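Explore > Maths All Around > Patterns > Repeating patterns

We use cookies to remember your settings and to see which pages are read most. Accept | Change settings

Why do wallpaper patterns repeat?

Look at a papered wall and pick one small part of the design, such as a flower. Now look sideways. You will probably find the same flower again, the same size and the same way up. A design like this is called a repeating pattern. You can find repeating patterns on curtains, wrapping paper, floor tiles, socks and bus seats.

Why not draw something different all over?

Think about how long it would take to paint a whole wall by hand. Some people did have walls painted like that, but it was slow and cost a lot of money. A repeating pattern only has to be designed once. After that, it can be printed again and again.

Early wallpaper was often printed with wooden blocks. The printer spread colour on a carved block, pressed it on to the paper, lifted it and pressed it down again further along. If the design had three colours, it usually needed three blocks, and each one had to land in the right place. Many blocks had small pins at the corners. The pins left tiny dots on the paper, which showed the printer where the next block should go.

Later, factories began to use rollers. The design goes all the way round the roller, a bit like a picture wrapped round a tin of soup. Each time the roller turns once, it prints the whole design once. The edges have to match exactly, or there would be a line across the paper at every turn.

What is a repeat?

The piece of the design that is used again and again is called the repeat. Designers measure it from top to bottom. If a flower is 67 centimetres above the next matching flower, the repeat is 67 centimetres. Go up another flower and you have travelled 134 centimetres, or two repeats.

Small repeats are easier to hang. With a large repeat, the person papering the room has to slide each strip up or down until the pattern lines up with the strip beside it. The bits left over at the top and bottom are cut off, so large patterns often waste more paper.

Shapes that fit together

Squares fit together with no gaps. So do triangles, hexagons and diamonds. When shapes cover a flat surface without gaps or overlaps, mathematicians call it a tessellation. Circles cannot do this on their own. Push some coins together on a table and you will see little spaces between them.

Diamonds are popular with designers. They lead your eye along slanting lines, and there is space inside each one for a leaf, a star or a flower.

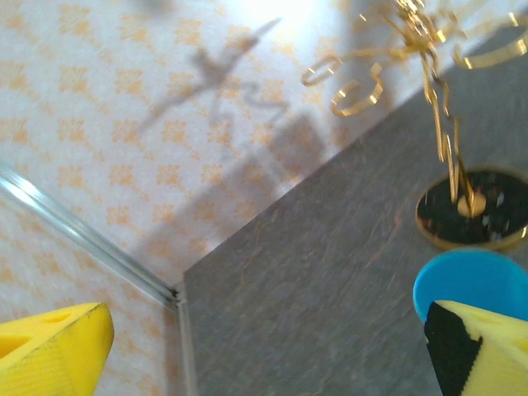 Orange flowers in a diamond-shaped pattern on wallpaper.

Sliding, turning and flipping

There are different ways to repeat a shape. You can slide it along without turning it. You can turn it round a point, like the hand of a clock. You can flip it over, as if you were looking at it in a mirror. There is also a fourth way, called a glide, where you flip the shape and slide it as well. Footprints in sand do this: left, right, left, right.

Mathematicians have worked out that there are exactly 17 types of flat repeating pattern. The colours and pictures can be anything at all, but underneath, every wallpaper pattern belongs to one of those types.

Try it yourself

You will need a potato, paint, paper and an adult to help with cutting. Cut the potato in half and carve a simple shape into the flat side. Print one row by sliding. Print the next row with the potato upside down. Keep going until the page is full, then look for the repeat.

Words to know

Repeat: the part of a pattern that is used again and again.
Tessellation: shapes that cover a surface with no gaps or overlaps.
Glide: a flip and a slide together.

Page last checked: 3rd February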